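Stolau Residents' Forum
Board: Building Rules and By-laws
Topic: Proposed amendment to By-law 4 (shared laundry hours)
Opened October 15, 2018

Ludivine Roussel
Members are advised that the owners' corporation has received a motion to amend By-law 4, which governs the hours of the shared laundry on the ground floor. At present the laundry closes at 2000 hours. The motion would extend closing by two hours for a trial period ending in April. Written comments are invited in this thread and will be tabled with the agenda. Comments should address the motion itself. Matters relating to the bicycle store have their own topic.
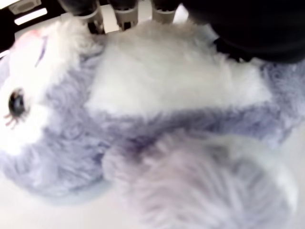

Does the motion change the fee for each wash?
The fee remains at four dollars under the motion, payable by token as before, and any change to it would need a separate vote.

Hurar_Unit9
I write in support. A number of residents work shifts and cannot reach the laundry before it closes. The building at Pons Street adopted later hours and, to my knowledge, has kept them. I would ask that the trial include the dryers, as the wording refers to washing machines only.

stairwell_b
I must register an objection. My bedroom shares a wall with the laundry and the spin cycle is plainly audible. The 2000 closing time was agreed when the units were first sold, and those of us on the ground floor relied upon it. If the motion proceeds, I request that acoustic matting be fitted beforehand at the corporation's expense.
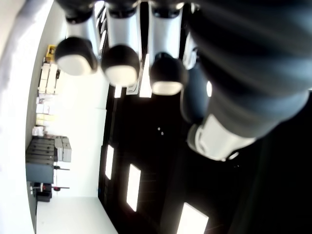 Destis: The previous speaker's concern is reasonable, but matting was quoted at $1098 and the maintenance fund has other calls upon it. I would favour a compromise in which washing ends at the extended hour and no spin cycle is started in the final 30 minutes.

stairwell_b
With respect, a rule of that kind cannot be enforced. The machines run their cycles automatically and there is no one on duty in the evening. I would also note that $1098 is a modest sum when divided among all the lots.

Hurar_Unit9
The quotation should be attached to the agenda so that owners may judge the figure for themselves. I do not accept that it is modest. The levy rose last year and several households have asked for time to pay. 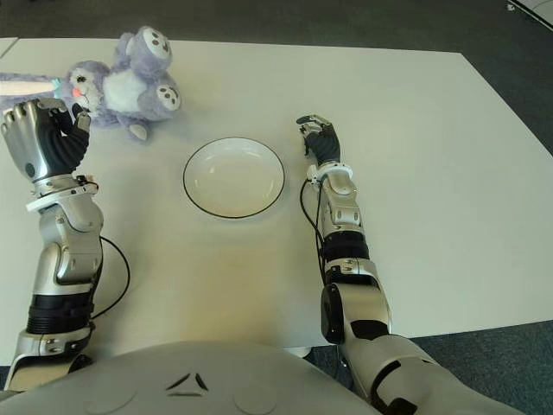

White table, grey carpet.

Ludivine Roussel
The quotation will be attached. In reply to the earlier query, the dryers were omitted from the motion in error, and the mover has agreed to a correction. The corrected text will be circulated to all owners. Submissions of more than 200 words should be sent by post.

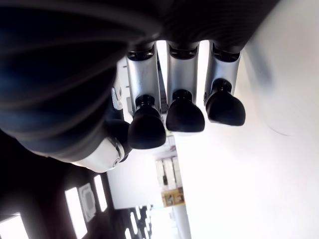
quietenjoyment: I remain opposed, dryers included. A vote on hours ought to follow a proper noise reading taken inside the adjoining unit, and I ask that one be arranged before the trial is put to the meeting.

Destis
I would second a request for a noise reading, provided that it does not delay the vote beyond the next general meeting.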